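I caught Svatopluk Oravec on his porch at 5 in the afternoon, halfway through restringing a mandolin. His band Watelard had just played to 300 people, their biggest crowd yet. "I forgot the second verse," he told me, laughing. "They sang it for me!"

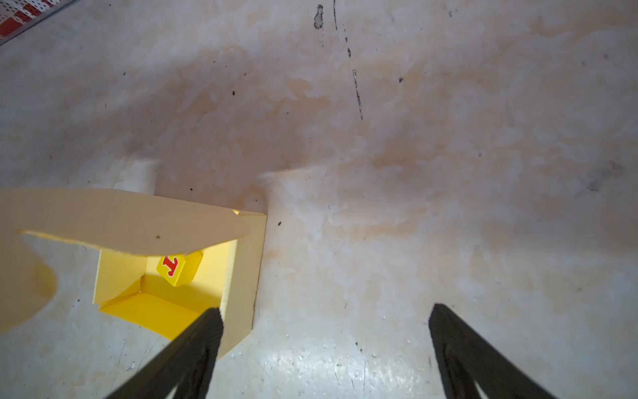
Yellow box, lid open.

The new record, Jonon, is slower and a lot sadder (I cried at track four, no shame). He wrote most of it in October on a borrowed organ. "It had two dead keys," he said, "so I stayed in G."
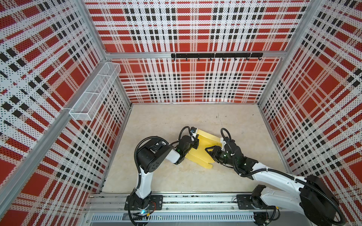 Touring is the next headache, what with the van and the price of fuel. They've pressed 105 copies on coloured vinyl to help pay for it, and he's still after a sleeve. I said go loud, red tartan with white bands and little black blocks, and he loved it! 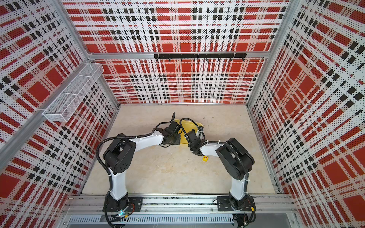

Ourania Gkikas reckons the slow songs will lose the pub crowd, and she's told him so. "She might be right," he said, and went back to his strings.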